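From: Angus Leckie
To: Lurkeck household list
Date: April 2019
Subject: Re: [lurkeck] Towels: thirds first or halves first?

Khrystyna Nechyporuk wrote:

> I've now done it the new way since the weekend and I'm converted. Lay the
> towel flat, fold the long sides in to make thirds, then fold the strip in
> half and in half again. You get a neat block with no raw edges at the front
> and it stands up by itself on the shelf. Miyuki says it saves her a whole
> shelf at Fundstead. It also means you never have to iron a towel again, and
> they stay softer because the pile isn't crushed along one line. If the towel
> comes out of the basket in a lump it makes no difference, you just give it a
> shake first. I think we should put it in the house notes as the way we do it.
>
> Khrystyna

I'd like to slow this down a bit before it goes into the house notes, as things that go in there tend to stay there for years (see the entry on vinegar, which I am still arguing about with Sadao).

First, the shelf. I don't doubt Miyuki has a spare shelf. What I doubt is that thirds gave it to her. A towel is the same amount of towel whichever way you fold it. If her old pile was leaning and she had to make two short ones, then yes, any tidy fold would have done it. I'd want to know how she was folding before. Chiharu has been doing plain halves at the back of the linen cupboard since August and her stack is as straight as anyone's.

Second, "never have to iron a towel again". Who was ironing them?

Third, the softness. I have heard this from three people now and none of them could tell me where it came from. A crease in a towel shakes out when you use it. What makes ours stiff is the water, and hanging them over a radiator. I'd happily be shown otherwise, but it would need two towels bought on the same day and washed together, one folded each way, and then somebody to feel them with their eyes shut. Until then I don't think it belongs in the notes as a fact.

My main quarrel is with "it makes no difference, you just give it a shake". The lump is where all the work is. Folding is the easy part and everyone has a theory on it, whereas getting the thing flat with its corners where you can find them is dull and gets one line.

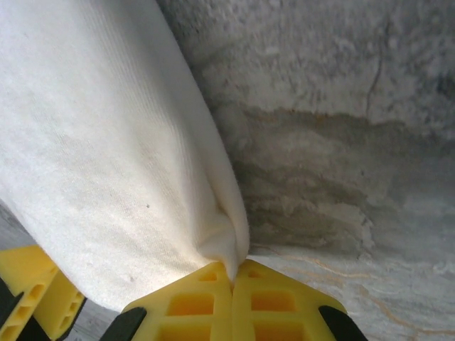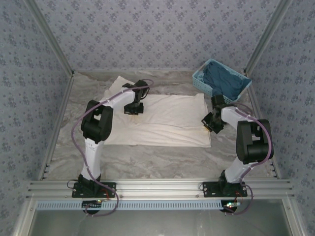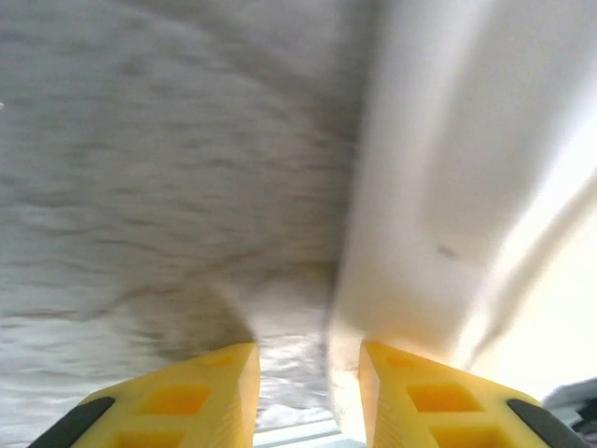

If you pick up a towel by whatever comes to hand, you nearly always get the middle of it, pinched up into a twist, with the corners hanging somewhere out of reach. Shaking it from there only makes a different lump. I was taught to ignore the middle altogether, run a hand along until I meet a hem, follow the hem to a corner, and go along the short side to the next one. Then it can be laid down and pulled out towards you. It takes longer the first few times and after that it doesn't.

And it does matter for thirds more than it does for halves. With halves you have two corners to bring to two corners, so a bit of a wrinkle in the middle gets hidden. With thirds you are guessing where the line goes, and if one end is bunched up your strip comes out wide at one end and narrow at the other. The block then leans. I tried it on the bath sheets, the heavy Sasaki ones, and had to start again more often than I care to say. On hand towels it was fine, I'll give you that.

Which brings me to weight. The Jidetti ones we got for the spare room were sold as 300 and I would be surprised if they are anything like it, but even those make a fat block in thirds. On a thin towel, thirds are very nice. On a thick one you end up with something like a loaf that springs open when you let go. So if the notes must say something, could they say "thirds for thin ones, halves for thick"? Or leave it to whoever is doing the folding?

One more thing while I'm at it. The notes also say to fold towels the minute they're dry and never to leave them in the basket. I have never understood the "never". A towel left crumpled in a basket overnight is a crumpled towel. Folding it the next day is the same job. Putting it away damp is what does the harm, and the notes don't mention that at all.

So, to Khrystyna: I'm not against it, and I've kept doing the hand towels your way. I'm against "the way we do it". Could Miyuki say what her shelf looked like before? And if anyone has a proper method for bath sheets that doesn't need a table the size of a door, I'd like to hear it, especially from those of you who fold on the bed.

Sadao, please don't reply about the vinegar on this thread.

Angus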